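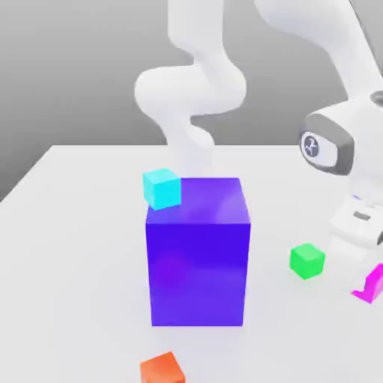

Notebook, dye bench - July, started 9:10 am

Indigo vat no. 3, second week

Vat smelled right this morning, sort of sweet and swampy. Coppery skin on top, yellow-green under it when I pushed the skin back. pH down a bit from where I left it. Added a pinch of lime, stirred slow, lid back on, left it 60 min.

Fabric today is the Codska linen, the heavier one. Scoured yesterday with soda ash, rinsed till the water ran clear. Dry weight 274 g for the whole piece. Cut it into 10 swatches, edges not hemmed, they will fray and I don't care.

Dips:
1 dip - pale, greyish, nothing special
2 dips - better, still thin at the folds
4 dips - nice mid blue
6 dips - this is the one for the Nanar curtains I think
8 dips - dark, hardly different from 6, not worth the afternoon

Airing between dips was too short on the first few. Got impatient. You can see it in swatch 2, there's a green cast along one side that never quite turned. Redo that one.

Swatch 7 fell to the bottom and sat in the sludge. Blotchy. Kept it anyway for the bad examples folder.

Overdye, after lunch

Wanted a violet without buying the Flimetti powder again (price went up, and the last tub was clumpy). Tried madder first then indigo on top, two short dips. Came out more plum than violet. Other way round, indigo first and then madder, was muddier. Madder bath got too hot, I think that's where the brown comes from. Keep it lower next time and take the pot off the burner sooner.

Cochineal over a single dip of indigo - much closer. Pinkish when wet, cooler as it dried. Only had enough cochineal for the one swatch so can't say if it repeats.

Wool sample in the same bath took way more color than the linen, as ususal.

Yoon order

They want 108 napkins in one even blue. The vat can't do that in one go, it'll be tired by the third batch. Options: start a second vat this week, or do it over several mornings and sort by shade after. Leaning second vat. Need to tell them there will be some variation either way, they should see the 4 and 6 dip swatches before saying yes.

To do
- more lime, nearly out
- rinse buckets have a blue ring, scrub before any madder goes in
- wash test on 4, 6 and the cochineal one, plain soap, warm
- put half of each swatch in the south window, cover the other half w/ card
- lable the swatches BEFORE they dry, lost track of two today

4:40 pm. Fed the vat a little fructose and stirred again. Lid on, blanket round it. Check pH first thing, before touching anything else.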